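Jul 1, 2019

Ring prep, Rundura show. Notes so that we don't have this conversation again in December.

Canvas went on this morning after the third attempt. The first time it was upside down, logo to the floor, and we had laced two full sides before Juniper Okafor came over with her tea and asked who Rundura were hiding from. The second time it was the right way up but turned ninety degrees, so Molton's sponsor patch faced the hard camera and Rundura's faced the toilets. Rundura are paying for the hard camera.

Boards: 28 in total, two of them soft. I've marked both with chalk and put them under the corner where the tag teams stand and shout. Bump test from the second rope by me. Loud, a bit dead near the middle, knees fine, pride so-so.

Top rope still sags on the Rutia side. Took up the turnbuckle four full turns and gained very little. I think the tape is holding the rope together and the rope is holding nothing. Economou quoted 971 for a new set, delivery extra, and wanted an answer by lunch. Didn't get one.

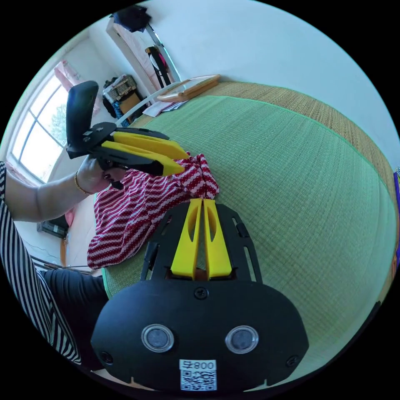
Bare arm, bunched cloth, yellow fingers, unit 008.

Running order is up to nine matches. The hardcore title can apparently change hands anywhere in the building, including the car park, so I need to know which doors will be locked. Asked the promoter. He said "surprise me". Wrote that down as "all of them".

Microphone cut out twice during the contract signing rehearsal. Swapped the lead, same fault. Swapped the champion, no fault. He swings it by the cable.

Still to do:
Second steel step needs a rubber foot
65 chairs to go out on the floor, the bendy ones kept separate this time
Apron clips, find the bag
Ask Juniper if the bell is hers or the school's
Ring Economou back and say yes before the top rope decides for us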